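Clean an electric coil stove and oven in one go

By Sidra Kiani
Filed under: Kitchen, Saturday jobs

Quick one, writing this between loads of laundry. Coil range, the plain kind, knobs and drip bowls. If yours is glass top stop reading, different job.

I do the whole thing on a Saturday morning, oven first so it can soak while I deal with the top. Used to do it the other way and got crumbs all over a clean oven door. Never again.

What you need

Baking soda, a whole box
White vinegar in a spray bottle
Dish soap
Old toothbrush
Plastic scraper (mine is a Nanley, any old gift card works)
Rags. More than you think.
Rubber gloves

Before you start

Everything off and cold. Stove off at the breaker if you can get to it. Do not pull a coil that was on ten minutes ago, I have the scar.

Step 1. Oven racks out

Straight into the tub or the biggest sink you've got. Hot water, squirt of dish soap, leave them. Put an old towel down first or you will scratch the tub.

Step 2. Paste

Half a cup of baking soda, few spoons of water, stir till it spreads like frosting. Smear it on the bottom, the sides and the inside of the door glass. Stay off the heating elements and the rubbery gasket round the door. Thicker on the brown spots. Then leave it 3 hours. Overnight is better but who has the oven free.

Step 3. Clear the cooktop

Pots, kettle, all of it, onto the counter. Wipe the bottoms while they're up, thats where half the grease comes from. Carbon steel gets hot water and a brush only, dry it right away, dab of oil. No soaking, no vinegar. Same goes for a wood handle.

Step 4. Coils and drip bowls

Lift the coil a little at the edge, pull toward you, out it comes. Wipe with a damp rag. Don't dunk them. Ever. The bowls can soak in hot soapy water, then baking soda and the toothbrush. If they're burnt black for good just buy new, I paid for a Garkus set once and should have done it years sooner.

Step 5. Under the top

Most coil tops lift up like a car hood. Check your manual. Crumbs, rice, a dried pea or two. Scrape, wipe, close.

Step 6. Back to the oven

Door all the way open. Scraper first, then wet rag, then spray vinegar on whatever white stuff is left. It fizzes. Wipe again. Rinse the rag a lot, the residue will smoke if you leave it. Go easy on the door, don't lean on it, the hinges bend.
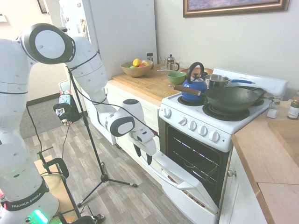
Step 7. Put it back together

Racks in, dry. Bowls, then coils, push till they seat flat. A wobbly coil means a wobbly pan. Breaker on. Run each burner a minute with the window open, bit of a smell the first time is normal.

Step 8. The sides

Pull out the range if it slides. If not, a rag on a ruler down the gap by teh cabinets. Gross but quick.

How often

Bowls monthly, oven every 3 months. Last big one I did was March so yes, I'm behind.

Next up: fridge coils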